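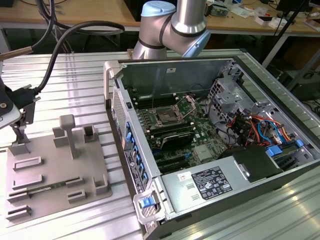 Slow Water: How Custville Runs a Town on a Small Budget

Custville is a town management game in which the main resource is water pressure. The player lays mains, sets pumping hours and decides which streets go short in August. Roads, taxes and schools are present, but they mostly exist to put people at the end of a pipe. The studio, Orent, has kept the map small and the rules strict, and the result plays less like a city builder than like a long shift at a utility.

The technical interest is in how the town is computed. Most games in this genre model residents as a statistical pool and draw a few walking figures on top for show. Custville tracks each household as a separate record, with a tank level, a daily schedule and a tolerance for dry taps. The largest map holds 987 households. That is a modest number by the standards of the genre, and the game does far more work on each one than its competitors do.

Two clocks

The game draws at 60 frames per second but updates the town at 20 steps per second. Between steps, the renderer blends from the last known state to the current one, so a valve wheel turns smoothly even though its position changes in jumps. The split is common in strategy games. Custville differs in that pressure is solved for the whole network on every step, with no shortcuts for districts off screen.

Solving everything has a cost. At the fastest speed setting, a dense map with many loops in its mains will start to drop steps, and the in-game clock falls behind its nominal rate. The game reports this with a small amber dot beside the date. It does not reduce the quality of the simulation to catch up, and a save made under load matches one made at normal speed. 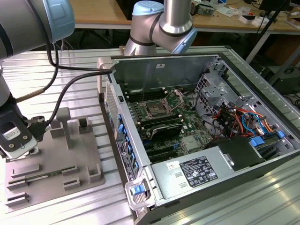
The Panicker

Household behavior is handled by a separate module that the game's own debug screen labels Panicker. It runs once per in-game hour. Each household compares its tank level with what it expects to use before the next supply window. If the margin is too thin, it begins to hoard: tubs are filled, tanks are topped up early, and demand on that street rises at the worst possible time.

Hoarding spreads. A household that sees 3 neighbors filling tanks will lower its own threshold, and a street can go from calm to dry in one evening without any fault in the pipes. New players tend to respond by adding pumps. The better answer is usually a printed supply schedule, which costs almost nothing and raises trust on the street as long as it is kept. Miss one posted window and the trust value drops below where it began.

The module is the strongest part of the design and also the least well explained. The trust value is hidden until the second campaign chapter, and the tutorial describes hoarding as a kind of weather. Players who skip the campaign may never learn that it can be managed.

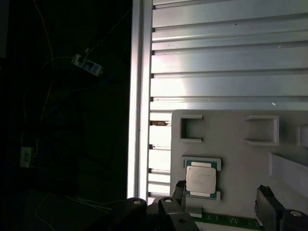
Patches and publisher

Birniser, which publishes the game, has released updates at a slow pace. The most recent one fixed a rounding error that let water run slightly uphill in very long mains, and with it went a popular trick for feeding hilltop estates without a booster station. Old saves still load, but any town built on that trick will need new pumps before the first dry month.

A map editor is planned for the next update. It will keep the household limit as it is.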